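3.2 What you get when you license the kit

I came to the Clitier bundle as a buyer, so let me start with the boring part. The Prultari tier we signed up for includes the simulator, one board-assembly cell and 20 task seats, and setup took me an afternoon in March. The cell loads in one go, table and all, and you can start scripting right away. The manual is thin – I ended up leaning on the comments in the sample scripts. Every plot in Section 4 uses the stock layout, with nothing moved by us.

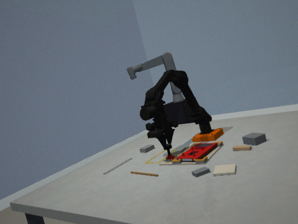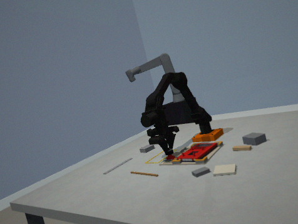
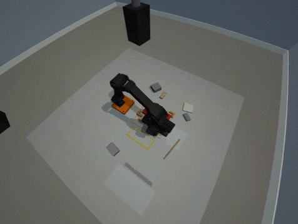
Figure 3. The board-assembly cell as rendered by the simulator.

My main gripe with kits like this one is the scoring. The vendor's checker, Rometti, gives you a pass or fail at the end of an episode and throws away everything in between, so a run that dies on the last peg looks just as bad as one that never left home. I wrote a small wrapper that logs partial credit, and it's in our supplement. The one thing I'd have paid extra for is already in the scene: the yellow outline on the tabletop sits right next to the fixture, and I could use it as a fixed reference region in my wrapper without adding any markers. The loose blocks and rods lying around the cell are handy too, and I log any contact with them as a fault. With partial credit switched on, our baseline reached the halfway mark in 89 episodes and finished 13 of them. Fu, the cheaper package we tried first, never got that far on the same machine.

Speed was fine. I ran over 70 episodes overnight on one desktop and the scene reset cleanly each time – a low bar, I know, but I've paid for kits that missed it. Support answered my license question the next morning, and my bug report on the logging format is still open.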